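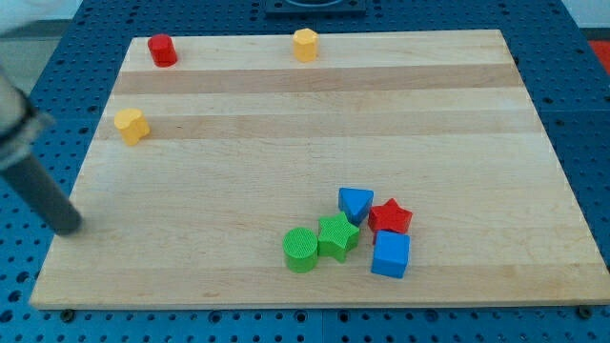
Search this site Go

Participants wanted: bench rules for small robot arms, round 2

Steltska is looking for people to help test and argue over a set of working rules for small tabletop robot arms. Paid. Part time. No robot background needed for most of the places, details further down.

What it is
We run arms at the bench all day, pushing blocks around a board mostly, with people sitting right next to them. The big safety standards cover factory cells with fences. They get thin when you come down to one arm, one table and a person reaching in to stand a block back up. So we wrote our own rules, the Kudard rules, named after the room they were drafted in. First version was 13 pages and people skipped it. Second version is shorter and needs breaking before we print it.

What you'd do
- Sit two-hour sessions at a bench with an arm and a tray of colored blocks. Cubes, stars, cylinders, that kind of thing
- Follow the draft rules exactly as written, even where they seem dumb
- Write down every spot where you had to guess
- Reset the board between runs from a layout card
- Talk for ten minutes at the end with whoever is running the session. We record the audio, not your face

Rules you'll be testing (short form, full text on the day)
1. Hands stay off the board while the arm is live. Live means powered, moving or not.
2. Stop button within reach of the person seated. Not the person standing behind them.
3. Board fixed down before power on. Try to shift it by hand, if it shifts, no run.
4. Tool tip gets checked at the start of every session. Loose tip, chipped tip, session ends.
5. Slow speed for the first run after any change. Any change. New block counts.
6. If a block goes over the edge leave it till the arm is parked.
7. One person calls the run. Everybody else keeps quiet untill it's done.
8. Log near misses same day. No names in the log.

Rule 5 gets the most complaints. Rule 2 is the one people break without noticing. Want more on both.

Who we want
Mixed group please. Last time it was nearly all engineers and they filled the gaps from habit, so the gaps never showed up in the notes.
- People who have never been near a robot: most of the places
- A few lab techs or shop floor people, any industry
- At least one teacher who runs a classroom with equipment in it
- Left handed people, very welcome, the button placement was drawn up by right handed people
- Anyone who uses a wheelchair or can't sit long. Tables go up and down, tell us what height

Must be 18 or over. Must be okay reading instructions in English. Long hair tied back, no loose sleeves, no lanyards. Closed shoes. If you wear a hearing aid or a pacemaker tell us before you book so we can go over the setup with you first.

Also one paid post
Session lead, part time, through the end of November. You run the bench, call the runs, keep the log, type up notes the same day. Need someone calm who will stop a session even when it's annoying to stop it. Some experience writing procedures or risk assessments for real people. Programming not required. You will be trained on the arm and signed off before you run one on your own.

Where
Flellavport site, second building, side entrance. Parking is bad, the bus is fine. Step free from the side entrance all the way to the bench room.

Pay
Participants get a flat fee for each session, paid at the end, plus travel if you keep the ticket. Session lead is hourly, ask for the rate sheet. Stopping early doesn't cut your fee. Calling a stop never cuts your fee.

How to apply
Email or call the front desk, ext. 547, and ask for Clive Nuttall. Put KUDARD in the subject line or it goes in the wrong pile. Tell us:
- which group above you fit
- mornings or afternoons
- anything we should know about access
- for the lead post, one page on a procedure you wrote or fixed. No resume longer than two pages pls

We answer everyone but it can take a week. Places go in order of reply once each group has a few people in it. The draft rules get sent out after you book, please dont pass them around, they will change.

Related
Guerreiro bench: evening cover wanted
Near miss log, how to fill it in
Kudard rules round 1, what we changed
Visitor rules for the Flellavport site

Last updated 26/09/2022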